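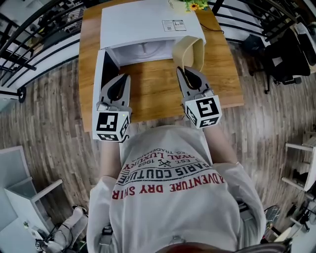

Posted by signe_oddsson, 10th February

Budget question for the hand-held gripper people. We're planning year two at Uduvport and I have to say how many pairs to order. I want 3 more pairs plus spare finger pads and marker cubes. Grímur, who signs things, wants one arm from Varker and no more hand-helds. Opening a box by its strap is the kind of task we do all day, and I can't see one arm keeping up with people. Anybody been through this?

aksel_b
Buy the hand-helds. We set aside 1,000 for spares last July and it was gone way too fast – pads mostly, then cables. Cables! Put in 20 sets of pads and don't let anyone talk you down.

baldur.b
Gotta disagree with Aksel. You can collect all the demos you like, but at some point an arm has to run them, and lead times are awful. Order the arm now and one extra pair.

signe_oddsson
Fair, but who's free to babysit an arm? Desk space is a fight here too, and I'd need to budget for headsets on top.

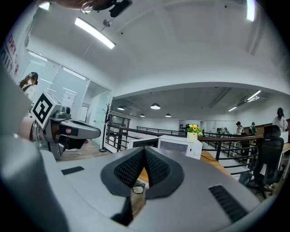

Upstairs by the railing, grippers and headsets out

vedis_o
Headsets go on a separate line, trust me. We lumped ours in with the grippers and the Queiroz quote came back a mess. Also ask for the price break at 100 pads, even if you split the order with another lab.

baldur.b
100 pads is nuts for a group that size.

aksel_b
They keep fine in a drawer lol

signe_oddsson
OK, asking for two quotes, with and without the arm. Does Varker charge for shipping on returns?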